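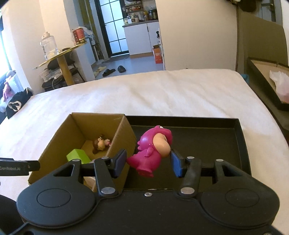
The third quarter of the Grumer grant went mostly to sorting, and sorting takes up more room than the proposal allowed for. You gave us money to clear, clean and rehome the toy stock left over when the Virkosstead shop closed in January, and we said it would need one long table. Our round one is taken up by the water jug and the tea canister, so the small figures are being done on the bed, on a white sheet, with a cardboard box for the unsorted ones and a shallow black tray for anything fit to leave the house. The magenta character in the animal hood is the sort of thing the tray is meant for. The brown-haired figurine in the box will have to wait its turn, as will the green block, which belongs to a set we have not found the rest of.

Now the numbers. The target for the year was 900 toys sorted. As of September 28, 2021 we have done 211. I would like to call this a slow start, but we started in January. The building blocks went quickly. The vinyl figures did not, mainly because they arrived with the doll clothes, and doll clothes have snaps.

Of the toys sorted, 10 were too far gone to pass on. The others are clean and bagged, and the first 4 bags went to the Brindum playroom, which has asked for more vehicles and, very politely, no more ponies. We have a great many ponies.

Spending is under budget, as tends to happen when you do less than you promised. The storage line is untouched. The soap line is not. We would like to move part of the storage money to a folding table, which the Serrano outlet has in stock, and get the bed back for its usual purpose.

Next quarter: the rest of the figures, then the puzzles – every one of which has to be put together before we can say it is complete. A revised target is attached. It is smaller.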